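How do I get a flat sheet to hang evenly at the foot of the bed?

Posted by Jussara Furtado, May 26, 2018

Hello, everyone! I make up two guest beds every week in summer and I still can't get the top sheet right. I spread it out, it looks fine, and then one corner hangs lower than the other and the middle has diagonal creases running up it. The bed has a wood rail and a thick white mattress, and I'd rather not tuck everything so tight that guests have to fight their way in. Any tricks?
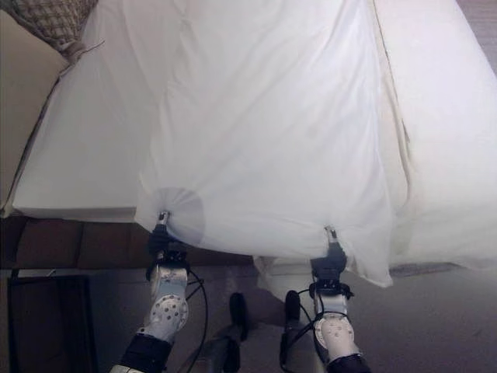 Bottom edge of the sheet pulled taut, creases and all

Mirela Rocha

Oh, I know those creases! They come from pulling at two points and leaving the cloth between them to fend for itself. Let go, smooth from the middle of the bed outward with your flat palms, and only then take hold of the edge again, with your hands a little farther apart. I also line up the center fold with the middle of the mattress before I do anything else (my aunt ironed hers in on purpose, bless her).
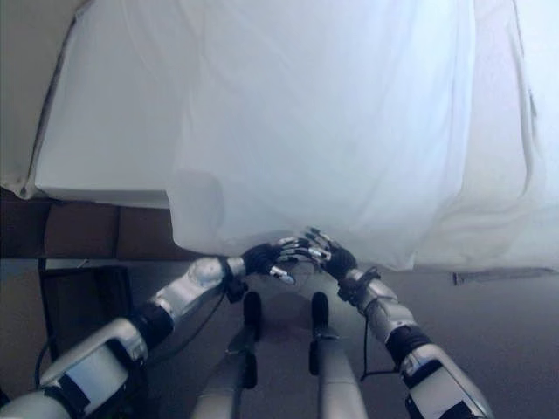
Sheet over the end, still bunched toward the middle

With a bunched flap like that one, lift the whole hem, give it one good shake, and let it float down. It may take 3 tries. Mine often does.

Alcides Figueiredo

Buy a bigger sheet and tuck it in.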